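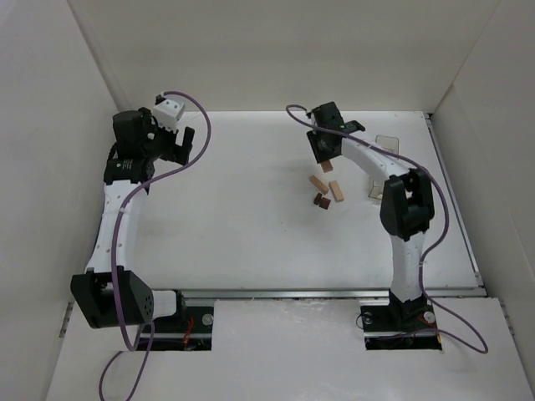

Cell 2, block task. Both arms, blocks and clear container on the work surface.

Zavville Lab, Manipulation Data Group
Minutes of the Thursday meeting, November

Present: Verena Schnyder (chair), Karabo Pillay, Soledad Camacho, Damián Varela
Apologies: Jaqueline Rosales (comments on item 4 sent in writing)
Minutes: Karabo Pillay
Start: 9:30 a.m.

1. Previous minutes

Accepted with one correction. Under item 3, "Cell 1" should read "Cell 2". The action on relabeling the Kinnear drawer episodes was recorded as closed and is still open. It moves to the action list below.

2. Status of the block set

Camacho reported on collection for the block-to-container task. The target for the first release to Skader is 900 accepted episodes. The raw count as of Wednesday evening is 943. Review is not finished, and the accepted count will be lower than that.

Main reasons for rejection so far:
- Episode ends before the arm has returned to the rest pose.
- Block released on the container rim and left there.
- Start pose of the idle arm outside tolerance.
- Instruction text does not match the block that was picked.

Schnyder asked whether the rim cases should be kept as failure examples. Camacho said the current schema has one success flag and no reason field, so a kept failure cannot be told apart from an operator error. Varela can add a reason field without changing the episode format, but episodes already exported would need a second pass.

Agreed: rim cases are held in a separate folder until the field exists. They do not count toward the 900.

3. Cell 2 hardware

Varela reported. Both arms were recalibrated on Monday. The right wrist joint had an offset in its zero position. Replay of a stored trajectory now ends inside tolerance on both sides.

Cables. Each arm carries a purple cable from the gripper end along the forearm and down to the front panel, with a wide loop near the base. Pillay asked if the loop can be shortened. Varela would keep the slack, as full elbow extension takes up most of it. Where a cable shifts between sessions it also changes the fixed camera view. Camacho does not regard this as a problem for training and would prefer some variation to none. Schnyder wants the variation logged. No decision on shortening. A session note will be added whenever a cable is re-tied.
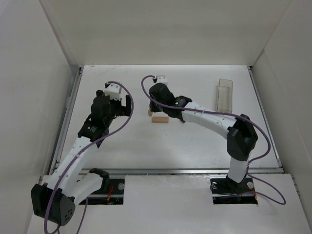

Container position. The clear container is placed on the right of the work surface in every session so far. Reaches by the right arm are short, and the forearm often passes between the fixed camera and the container. Pillay reviewed a sample of episodes and found that the moment of release is hard to judge from the fixed view alone in many of them. The reviewers have been falling back on gripper position and finger opening to decide where the episode should be cut.

Options discussed:
a) Leave the container where it is and accept the occlusion.
b) Move it toward the back wall for the remaining sessions.
c) Vary the position per session from a written list.

Varela noted that (c) requires a reset sheet, as operators otherwise drift back to the place they know. Camacho supported (c). A policy trained on one container position will probably learn the position and ignore the container. Schnyder agreed but does not want the first release delayed.

Agreed: first release stays with the present position. Option (c) applies from the second batch. Camacho writes the position list.

4. Use of the left arm

Rosales's written comment: in the block task the left arm is mostly held open over its own side while the right arm works. She asks if these should be delivered as two-arm episodes at all, given that half the action vector carries almost no information.

Varela said dropping the left channels would break the loader Skader has already tested. Camacho pointed out that holding still is a valid action and that the later sorting task needs both arms active. She suggested that 90 of the second-batch episodes be recorded with the left arm doing the pick and the right arm idle, using the same blocks.

Schnyder asked for a check on whether the left arm is in fact still. Small movements by the operator on the idle leader arm are recorded as commands. Pillay has seen drift in the left elbow channel in long episodes and will plot it for one full session.

Agreed: channels remain. The 90 left-arm episodes are added to the second-batch plan. Rosales to confirm that this answers her comment.

5. Instruction text

The block set includes light and dark wood tones. The present instruction template is "pick up the block and put it in the container". Pillay proposed naming the tone where both are on the surface. Camacho said tone names are unreliable between reviewers, in particular for the reddish-brown block, which has been entered under three different names. A fixed list of two terms, "light" and "dark", was proposed.

Schnyder asked that the list go into the Bidus annotation tool as a drop-down with free text disabled. Varela expects this to take half a day.

Agreed: two terms only. Existing episodes are relabeled after the first release.

6. Review procedure

Each episode is currently checked by one person. Schnyder wants a second reading of 100 episodes to get a figure for disagreement between reviewers. Camacho and Rosales will each read the same 100 without seeing the other's marks. Selection to be random across sessions, including episodes already rejected.

Pillay asked how cut points should be compared. Varela suggested the difference in time steps at start and end, reported separately. Accepted.

7. Any other business

Storage on the Cell 2 recording machine is low. Sessions older than the last export may be deleted after the checksum has been compared on the server. Varela only, until the script has been tested.

The cell booking sheet is to be filled in by name. Entries reading "data" will be removed.

Actions
Varela: reason field in schema; drop-down in Bidus; storage cleanup.
Camacho: container position list; second reading with Rosales; close review of the raw set.
Pillay: left elbow drift plot; Kinnear drawer relabeling (carried over); reset sheet draft.
Rosales: reply on item 4; second reading.
Schnyder: tell Skader the second batch will include left-arm episodes.

Closed at 10:40 a.m. Next meeting Thursday, same time.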